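Sorting and Boxing Small Electronics at Home

Household Resource Guide -- Likwood Community Reuse Service

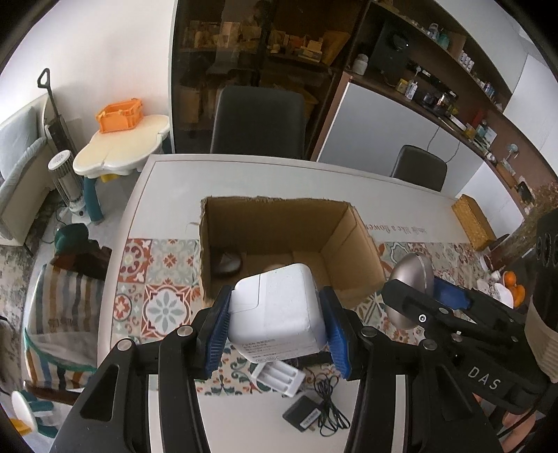 Before you begin

Most households hold more chargers, adapters and computer accessories than they use. This guide sets out the procedure recommended by the Likwood Community Reuse Service for sorting these items on a table and placing them in a cardboard box, either for storage or for delivery to the Service. It applies to small items only. Televisions, monitors, printers and whitegoods are covered by a separate guide.

You will need:

A clear table or bench, wiped and dry
One open cardboard box with a sound, flat bottom
Paper tape and a marker
Reusable fabric or hook-and-loop ties
A second, smaller container for batteries

A used box is quite suitable. Torn upper edges do no harm provided that the base and the corners are firm. Boxes should weigh no more than 7 kilograms when full.

Step 1. Lay everything out

Disconnect all items from the wall at least 20 minutes before handling them. Place the box toward the back of the table and spread the items in front of it, where both hands can reach them. Power adapters, battery charger trays, computer mice and loose cables should all be visible at once.

Step 2. Check each item

Inspect the casing, the pins and the full length of any cable. Set aside anything with a cracked case, exposed wire, scorching or a swollen appearance. Damaged items must not be boxed with the others and should be taken directly to the hazardous waste counter.

Adapters with a removable plug section should be checked at the seam. The section should sit flush with the body. If it is missing, keep the adapter apart until the matching part is found.

Step 3. Read the printed text

The rating of a power adapter is normally printed on its face or on a small label, often in pale grey lettering that is difficult to read indoors. Hold it under a lamp at an angle. Write the output voltage and current on a strip of paper tape and attach it to the cable, keeping the original label uncovered.

An adapter that cannot be matched to a device may still be accepted, provided the rating is legible.

Step 4. Remove batteries

Open the compartments of wireless mice and similar accessories and take out any cells. Empty the slots of battery charger trays in the same way. Cover the terminals of lithium cells with tape and place all cells in the separate container -- never loose in the box.

Step 5. Tie the cables

Gather each cable in wide loops and secure it with one tie. Do not wind it tightly around the adapter, as this strains the wire at the point where it enters the casing. Rubber bands perish in storage and should be avoided.

Step 6. Fill the box

Heavy items go in first, flat on the bottom:

1. Power bricks and larger adapters
2. Charger trays
3. Mice and other light accessories, toward the corners
4. Tied cables, on top

Leave 3 centimetres free below the rim so that the flaps can be closed, or a sheet of card laid over the contents if the flaps have gone.

Step 7. Label and deliver

Mark one side of the box "small electronics". Boxes intended for the Service should also carry the drop-off code 352, which directs them to the correct sorting bay. Boxes kept at home should be stored in a dry cupboard and reviewed every August.

Page last revised Apr 10, 2022.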